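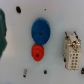 Wrist camera, start pose B. Blue and red gears in contact, connector insert to the right.

Home Notebook Protocols Parts list People Archive
Search this notebook Go

23/01/2024

Filed under: Grasping / Wrist camera / Bench notes

Continuing the contact-pair runs on the gear board. Question for this week is still the one Olaia raised: when two parts touch, does the policy choose a grasp for one part, or does it treat the pair as a single blob and close on the seam. On separated parts we have no complaint. On touching parts the numbers from last week were poor, and I did not trust them, as the start pose had drifted between sessions.

Start pose re-taught this morning and saved as B. Old pose A is kept in the config for comparison but should not be used for new runs. If you pull the config from before today, pull again.

Setup as before except:
- wrist camera exposure locked, auto gain off
- gripper closing speed down one step
- policy checkpoint is the Tolldale branch, trained without any touching parts
- comparison checkpoint is the Bristwood branch, same data plus the 200 contact demos Emiliano recorded

Target part is given as a text prompt, "large gear" or "small gear". No color words in the prompt. Mélanie wants color words tested separately and I agree, but not in the same batch.

Run 1: 40 trials per checkpoint, target alternating, parts re-placed by hand after every trial using the printed template. Success means the named gear is lifted clear and the other one stays on the surface. A drag of the second gear is logged as a drag and does not count as a success.

Tolldale: 11 successes out of 40. Most failures are seam grasps. The fingers come down across the contact point, one finger lands on the face of the blue gear, and the arm goes into protective stop or pushes the pair away. A smaller group picks the blue gear when asked for the small one. I saw the opposite mistake only in passing and have not separated it in the log.

Bristwood: 33 successes out of 40. The 7 failures were all on the small gear. Four were drags. The other three closed on air, above the part.

The air grasps look like a height error. The red gear has a stepped profile, and the blue one presents as a plain disc at this resolution. My guess is that the network reads the raised inner tier as the full outline and sets the finger height from that. The image is soft at the start pose and the teeth are hardly resolved, so there is not much else for it to go on. Ghizlane suggested feeding a second frame from closer in, after the first half of the approach. Cheap to try, the code path already exists from the connector work.

Attention maps, Bristwood only, for the start frame. With "large gear" the weight sits on the bore and the upper rim. With "small gear" it splits between the bore of the red gear and the contact point. The connector insert on the right takes a little weight in both cases, mostly around the metal fittings at the top. The loose screw at lower left takes none that I could find. The black ovals do take some — the one under the red gear more than the one at upper left. That bothers me. A dark bore and a dark oval are close to the same thing in a blurred frame, and the policy may be using "dark spot" as its main cue for a gear center.

Test for that: cover the lower oval with a patch matched to the surface, repeat the small gear trials only. Then put the oval back and cover the bore. If the drags go away in the first case, we have our answer and can fix it with augmentation. If nothing changes I will go back to the height idea.

Ran a short version before lunch, too few trials to report. No clear trend. Full batch goes on the bench tomorrow.

Problems:
- Finger pads are worn on the inner edge. Swapped for the Preda pads after run 1, so run 2 is not strictly comparable. Marked in the log.
- Lost nearly 40 minutes to a dropped camera connection. Reseated the cable at the wrist, no repeats so far. Begoña has seen the same on the other arm and thinks the strain relief is too short.
- Jinilon logger writes the prompt field as lower case and strips the trial index when the prompt contains a space. Workaround is an underscore. Do not "fix" this in the analysis script, I am handling it on the logger side.
- Template sheet curls at one corner. Needs reprinting on heavier stock.

To do
- Oval / bore covering test, both conditions, Bristwood only
- Second frame at mid approach (Ghizlane to send the branch)
- Split Tolldale failures by type properly, from video
- Ask Emiliano how many of the 200 demos have the small gear as target. If it is a small share, that alone could explain the failures
- Pose A vs pose B on the same checkpoint, low priority

Raw logs are in the shared folder under contact_pairs, run1_B. Run 2 will go next to it once the pads are confirmed.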